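Hose Fittings, Nestutstead set – data card

Kept by Shazia Mengal. Updated December 20, 2023.

What you get: 2756 records of gray hose fittings, the ribbed sort that lives behind appliances and is thought about twice a decade. Each record has a fitting ID, a collar type and a note on the cap. We aimed for 3000 and ran out of fittings.
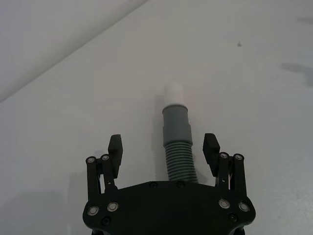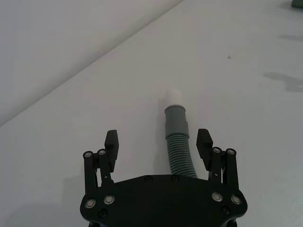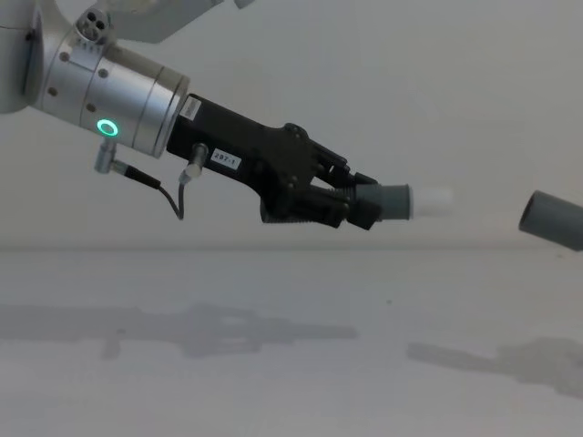
Heriberto Palomino writes that 34 of the records list the collar as "normal", and asks normal compared to what. He would like the field split into stepped and straight before anyone merges this with the Prillano list.

Fair. It's on the list for June, along with the 8 duplicate IDs – all mine.

Columns are tab-separated. Blank means not checked.

Contact: Shazia Mengal, Nestutstead | Back to top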